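Why must a lunch tub be clever?

I've lived in Vuvbridge long enough to remember when you bought a tub, it had a lid, and that was the end of it. Now I've got one with a button on top and a little blue light, and I still can't decide whether I like it! The clip at the side does all I ever ask of a clip. You fold it down and your soup stays put (mine does, anyway, on the 210 bus).

What I want is a plain lid I can chuck in the washing-up with everything else.
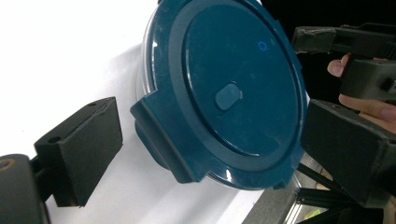 And yes, I do love the colour, that deep teal, but I'd have loved it just as much without the light.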